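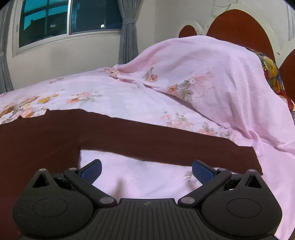
Bed throw

A bed throw is a loose cover, smaller than a bedspread, that is laid over part of a made bed. It may go across the foot, down one side or along whichever edge gets the most use, and it is usually left untucked. Throws are kept for warmth, for looks, and very often simply to spare the bedding underneath from the wear of daily life - people sitting down to tie their shoes, suitcases being packed, a pet that has picked its favorite corner and will not be talked out of it.

The word is used rather freely. In many homes any blanket that ends up on top of the bed is called the throw, whatever it was when it was bought, and shops have never been strict about it either. A folded tablecloth, a shawl that has grown too old to wear, or a plain length of cloth with its edges turned under can all do the job perfectly well.

Materials

Cotton, wool, acrylic and polyester fleece are the common choices. Cotton washes easily and lies flat, though it creases if it is put away damp. Wool is warmer and springs back nicely after being sat on, but it asks for cooler water and a bit of patience. Fleece is light and dries quickly, and it tends to slide about on smooth sheets, so it needs straightening more often than the others. Heavier woven cloths stay where they are put and are liked for that reason by people who make the bed once in the morning and would prefer not to think about it again until night.

Color

Dark throws in maroon, brown, navy or charcoal are popular as working covers, for they hide small marks between washes. They show pale lint and pet hair, however, and a new one in a deep red or brown should be washed on its own the first few times in case the dye runs. This matters most where the sheets are light. A pink or cream sheet that has spent a wash with a new maroon blanket seldom comes out quite the color it went in.

As for what goes with what, tastes differ and always have. Deep reds and browns sit comfortably beside pink, being close relations, and many households arrive at the pairing by way of the linen closet and what happens to be clean in it.

Size and placing

There is no fixed size. A throw meant for the foot of the bed need only be wide enough to cross the mattress and hang down a little on each side, while one meant for sitting on should reach well in from the edge, or it will creep off with the first person who gets up. Laid flat along the near side of a bed, a larger blanket will cover the part that is sat upon and leave the rest of the bedding open to the air.

The usual way of laying one is to shake it out once, let it fall, and then draw the corners toward oneself before smoothing the middle with the flat of the hand. Working from the middle outward can push the slack into the edges, where it makes little ridges. A perfectly straight edge is not to be expected from a soft cloth, and a slight waver does no harm at all.

Regional custom

In the hill town of Plekonach the bed throw is known as the day cloth. It is put on after breakfast and lifted off in the evening, and it was traditionally woven in a single dark color at the Skistero mill, which kept 17 looms at its busiest and sold its cloths by mail as well as from the door. The mill's older pattern books list 356 shades, a good many of them browns that only a weaver could tell apart. Farther down the valley, in Ballitz, the same cloth was folded in three and kept at the foot of the bed for guests, and using it on an ordinary day was thought a little extravagant. The Pai cloth, a thinner summer kind, came out in May and was often draped over the side of the bed to keep dust off the boxes stored beneath.

Care

A throw that is sat on every day gathers more dust than one might suppose, and a good shake out of doors does it a world of good between washes. Most cotton and fleece throws can be washed warm and hung over a line, preferably across two strands so the weight is shared. Wool ones are better dried flat on a towel. Loose threads should be trimmed or worked back in with a needle, never pulled.

Out of season, throws are best stored clean and fully dry, rolled or loosely folded. Refolding them along new lines now and then - 3 times over a winter is plenty - keeps hard creases from setting in. Older Skistero cloths were sold with a paper band advising owners to do this, and to keep the cloth out of strong sun.

See also: bedspread, blanket, coverlet, quilt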